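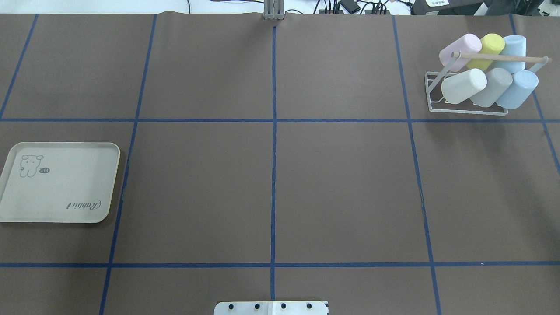

Intro to Robotics Workshop, Handout 4: Moving Cups to a Tray
Instructor: Vega Urquijo
2021-10-13

Welcome back, everybody, and thank you for being so patient with the bolts last week! Today we finally get to pick things up and put them down again, which sounds like a small thing until you try it with two flat metal fingers.

The job is the same for every team: take a cup from the rack, carry it across the table, and set it down on the tray. Each team gets 70 minutes at the arm, so please come with your waypoints already written out (pencil is fine, you will be changing them).

A few words about the blue tape. We name the cells by row and column, starting from the far left corner as you stand behind the arm's base. Write the cell name next to every waypoint in your notebook - I can help you so much faster when I know where you meant to go. The tape was laid by hand, so the lines lean a bit and the cells are not all one size. Please don't use them as a ruler!

Start high. Team Baso and Team Cuypers should both set a travel height of 200 mm and only come down once the gripper is over the cell they want. Team Rullau, you had trouble with the wrist angle, so try your first few moves with no cup at all and watch the wrist camera as you go.
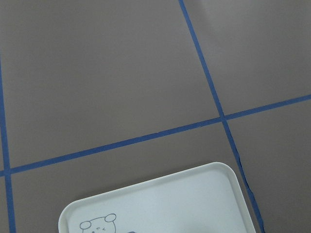

Figure 1. Wrist camera view, with the top part of the tray and the tape lines near it.

When you save a wrist view, put the joint angles beside it in your notebook. A picture with no angles is very hard to use later, and I say this as someone with a whole folder of them from the Kullumton meet.

For next time: one page on your team's best run and one page on your worst. The worst one is usually more fun to read. Bring both to Room 226.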